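보도자료
배포일: 11/25/21
즉시 보도 가능

브리스텐(Bristen), 과일이 과일 그릇에 들어가지 않는 이유를 조사하다
공유주방 37곳 1년 관찰 결과 발표, 새 접시 '헤스트데일(Hestdale)' 출시

생활용품 회사 브리스텐이 주방 조리대 위 과일과 채소의 행방을 다룬 보고서 '접시 옆의 과일'을 오늘 공개했다. 디자인 스튜디오 외스테르고르(Østergaard)와 함께 진행한 조사로, 지난 3월부터 공유주방 37곳을 정해진 간격으로 찾아가 조리대 상태를 기록했다. 결론은 표지에도 적혀 있다. 사람들은 과일 그릇을 산다. 그리고 과일은 그 옆에 둔다.

브리스텐은 지난 8년 동안 과일 그릇을 팔아 온 회사다. 따라서 이번 결과가 자사에 썩 유리하지 않다는 점을 잘 알고 있다. 사내 발표회에서는 질문이 하나도 나오지 않았고, 발표가 끝난 뒤 회의실 탁자의 그릇 옆에는 귤이 놓여 있었다.

보고서가 '이탈'이라고 부르는 현상은 대체로 이렇게 진행된다. 장을 봐 온 사람이 봉투를 조리대에 내려놓는다. 냉장고에 넣을 것을 먼저 넣는다. 남은 것을 씻을지 말지 잠시 고민한다. 고민하는 동안 전화가 오거나 물이 끓는다. 과일과 채소는 그 자리에 남고, 접시는 그 뒤에서 제 할 일을 기다린다. 이 상태는 짧으면 저녁 식사 전까지, 길면 다음 장보기까지 이어진다.

조사팀이 가장 오래 들여다본 곳은 개수대 옆이다. 물이 가깝고, 수세미와 세제가 손에 닿고, 무엇보다 비어 있는 것처럼 보이는 자리다. 귤과 작은 토마토가 한데 섞여 놓이는 것도 대개 여기서 일어난다. 냉장고에 넣기는 아깝고 접시에 담기는 귀찮은 크기의 것들이 서로 기대어 작은 모임을 이룬다. 보고서는 이를 '임시 정물'로 분류했는데, 임시라는 말에는 각주가 길게 붙었다.

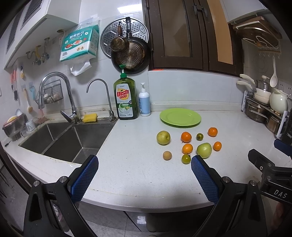
룰라우(Rullau) 공유주방의 한 이용자는 설문지 뒷면까지 빌려 반론을 적어 냈다. 접시에 담으면 밑에 깔린 것이 먼저 무르고 그걸 꼭 마지막에 발견하게 되니, 조리대에 펼쳐 두는 편이 차라리 눈에 보여서 낫다는 것이다. 게다가 접시에 담긴 과일은 손님용 같아서 손이 안 가고, 조리대에 나와 있는 귤은 지나가다 그냥 까먹게 된다고 했다. 설문지 맨 아래에는 접시를 새로 만들 생각이면 먼저 자기에게 물어보라는 문장이 밑줄과 함께 적혀 있었다.

브리스텐은 물어보았다. 돌아온 답은 '납작하게, 그리고 가볍게'였다.

이에 따라 출시되는 헤스트데일은 과일을 한 겹으로만 놓을 수 있는 넓고 얕은 접시다. 쌓으면 굴러떨어진다. 시제품 단계에서는 이것을 결함으로 보았으나, 현재는 기능으로 분류한다. 무게는 400그램이며 한 손으로 들어 개수대 옆에서 식탁까지 옮길 수 있다. 옮길 마음이 드는지는 조사 범위 밖이었다.

테두리는 물기를 닦기 쉽도록 완만하게 올라오고, 바닥에는 토마토처럼 작은 것이 제멋대로 돌아다니지 않을 만큼만 얕은 골을 냈다. 색은 세 가지로 나온다. 초록 계열을 원한다는 의견이 많았는데, 같은 응답자들이 빈 접시가 눈에 띄면 죄책감이 든다고도 답해 최종 색상은 조금 차분해졌다.

보고서에는 제품과 무관한 내용도 꽤 실렸다. 개수대 주변 정리를 다룬 장에서는 벽에 거는 솔의 개수가 설거지 빈도와 별 관계가 없다는 점, 그리고 조리대 위 물건의 자리는 처음 놓은 사람이 아니라 마지막으로 닦은 사람이 정한다는 점을 다룬다. 공유주방 관리자를 위한 부록에는 다음과 같은 권고가 담겼다.

과일 자리는 개수대에서 한 걸음 떨어진 곳에 정할 것.
세제와 과일 사이에는 접시 하나만큼의 간격을 둘 것.
무른 것을 발견한 사람이 버릴 것. 발견하지 못한 척하는 것은 금지하지 않으나 권장하지도 않음.
누구 것인지 모르는 귤은 하룻밤이 지나면 공동 소유로 볼 것.

마지막 항목은 참여 주방 가운데 일부에서 격렬한 토론을 불렀고, 한 곳은 기준을 이틀 밤으로 늘려 시행 중이다. 레몬은 예외로 하자는 제안도 있었으나 이유가 끝내 정리되지 않아 부록에서 빠졌다.

외스테르고르 스튜디오는 이번 조사를 바탕으로 조리대 가장자리에 끼워 쓰는 칸막이도 검토했다. 시험 사용에 들어간 주방에서는 칸막이 안쪽에 열쇠와 영수증이 쌓였고, 과일은 칸막이 바깥에 놓였다. 해당 제품의 출시 계획은 없다.

브리스텐은 헤스트데일 출시에 맞춰 조사에 참여한 주방마다 접시를 한 장씩 보낸다. 쓰는 방법은 따로 안내하지 않는다. 내년 3월에 같은 주방들을 다시 찾아 접시 위와 접시 옆을 각각 기록할 예정이며, 후속 보고서의 제목은 결과를 보고 정한다. 제작진은 '접시 위의 과일'을 희망하고 있으나 표지 시안은 두 가지로 준비해 두었다.

보고서 전문은 브리스텐 매장에서 무료로 받아 볼 수 있다. 헤스트데일은 같은 매장의 과일 그릇 진열대에서 판매한다. 정확히는 그 옆이다.

브리스텐 소개
브리스텐은 접시와 그릇, 조리대 정리용품을 만드는 생활용품 회사다. 헤스트데일은 브리스텐이 외스테르고르와 공동으로 개발한 첫 제품이다.

보도 관련 문의
브리스텐 홍보팀
제품 견본과 보고서 인쇄본은 요청 시 발송. 견본에 과일은 포함되지 않음.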